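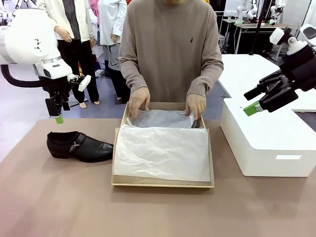 4.2 Comparison of the two fingertip sets

The task of packing shoes was chosen for this comparison, for the reason that a shoebox asks for two different kinds of grasp. The shoe is heavy and has an uneven shape, while the tissue paper is thin and tears easily. We compared the Arai fingertips, which are stiff, with the Ballitz fingertips, which are softer and a little wider. Both sets were mounted on the same two-arm station, and the Irnel controller was used with the same settings during all sessions in February. In total we recorded 1,534 grasps, divided over 11 pairs of footwear.

Before each trial the operator put the paper back in the box by hand. We did not try to make the folds equal every time. In the shops which Trundau supplies, the paper is also never folded in the same way, and we wanted to keep this variation in the data.
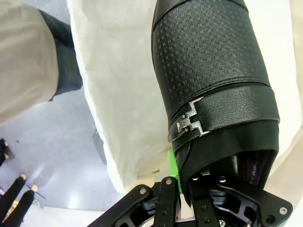
Figure 9. Black leather boot held in the gripper, as seen by the wrist camera. The buckle and the strap are in view above the opening of the boot.

For low shoes the difference between the two sets was small. For boots it was larger. When the gripper closes near the opening of a boot, the leather can bend inwards, and the stiff fingertips then lost part of their contact area. The softer ones followed the leather better – but they needed more time to open fully, and this made the release into the box slower.

The wrist camera was useful for judging these grasps, although black leather against a black gripper gives little contrast. Our contact estimate was therefore less stable on dark footwear. We tested 2 exposure settings. The longer exposure showed more of the leather surface, but metal parts such as buckles became too bright, and the edge detector took them for finger edges in several trials. We kept the shorter exposure for the results in the next section.

Tissue paper remained difficult with both sets. The grasps in which two sheets were lifted together are counted as failures.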